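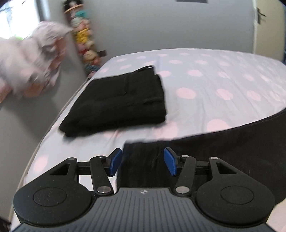
Wanted: weekend help at Kaewmanee

Kaewmanee is a 12-room guesthouse in Filau with one washing machine and strong opinions about corners. We need a housekeeper for 8 hours a week, starting March 2025. You'll strip beds, make them again and fold whatever guests leave behind — mostly black T-shirts, mostly one sock. Three references would be excessive. One is fine.

Pay is weekly, lunch is soup. Ask for Kamol Jaidee at the front desk, but not during checkout.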